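Why Do I Forget Stuff When I'm Nervous?

Have you ever known your spelling words at breakfast and then lost every one of them by the time the test came around? Me too! I work with kids at Blackwood Elementary, and I hear about this all the time, so let me tell you what's going on up there.

Your brain has a little spot for the stuff you're thinking about right now. Grown-ups call it working memory. I call it my sticky note, because it's small. Mine holds maybe 4 things on a good day (and one of them is usually lunch).

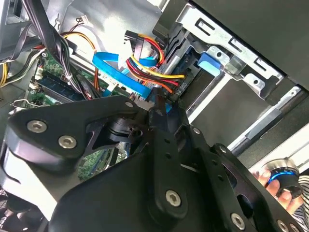 When you get nervous, the worry wants a place on the sticky note too. "What if I get it wrong?" takes up room, and then "Everybody else is done!" takes up more, and now there's hardly any space left for 7 times 8. The answer is still in your head, you just can't get to it. Think of the inside of a computer, with a blue cable and red, yellow and black wires all bunched up together – the one you want is in there somewhere, but you have to slow down to find it.

So what can you do? I like to put my pencil down and breathe out slowly, like I'm blowing on soup. Then I write down the first step, even if it's a tiny one. Once it's on paper, your sticky note doesn't have to hold it anymore!

You can also skip a hard one and come back. That's allowed – I checked. And if your teacher lets you keep a card of steps on your desk, use it. I still have one for long division, and I'm over 30.

Try the soup breath tonight with your homework and see how it feels.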